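Setting Up a Quiet Sitting Corner at Home

Most problems with a meditation corner are mechanical. The cushion is too low, the floor is cold, the bell sits on something that rattles. The notes below cover construction and upkeep. They apply equally to any secular sitting practice, breathing exercises or twenty minutes of doing nothing.

Choosing the spot

Sit in the candidate spot at the hour you intend to use it, with the heating or fan running as usual. Refrigerator compressors, pipes and street noise all vary through the day, and a corner that is silent at 11 in the morning may be useless after supper. Avoid facing a window that gets direct low sun. A blank wall is the usual choice, but any surface without lettering or moving reflections will do.

Allow enough floor for the mat plus a hand's width on every side. Doors should open without touching the mat.

Cushion height and fill

The hips should be higher than the knees. If the knees float when you sit cross-legged, add height before you try to stretch your way into the position. A folded bath towel under the cushion is a good test shim. Once the height is right, make it permanent with extra fill.

Buckwheat hulls hold their shape but compact with use. Top up in steps of 300 grams, close the cover, sit for a few minutes and check again. Overfilled cushions roll. Kapok is lighter and warmer – it also mats down, and has to be pulled apart by hand once or twice a year. Do not wash either fill. Empty the hulls into a pillowcase, wash the cover cold and dry it fully before refilling. 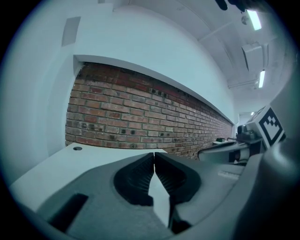
Exposed brick set back in a white wall, with a white table in front.

Walls and shelves

Old brick sheds grit. Brush it down with a dry, stiff nylon brush and vacuum the floor before the mat goes back. If dust still comes off on a dark cloth, a breathable masonry sealer can be used, provided the wall is dry. Test a small patch first, as some sealers darken the color.

Fix a shelf into the masonry only if you have to. A freestanding one can be moved when you change your mind about the corner, and you will probably change your mind.

Bells, timers and candles

A bowl bell needs a soft ring or pad underneath. On bare wood it buzzes. Cut a disk of wool felt slightly smaller than the base and replace it when it goes flat. If the striker sounds harsh, wrap the tip in one layer of thin leather and tie it with waxed thread.

Set phone timers to a fade-in tone and turn off vibration. A kitchen timer works too, wrapped in a towel.

Candles belong on a metal or ceramic tray, clear of curtains and paper. Trim the wick to a quarter inch each time. To get wax out of a mat, chill it with an ice pack, crack off what you can, then cover the rest with brown paper and press with a warm iron – no steam, and only on cotton or wool.

Monthly upkeep

Air the mat outdoors on a dry day, out of strong sun. Turn the cushion a quarter turn so the fill wears evenly. Check the seams near the zipper, where hulls first begin to leak.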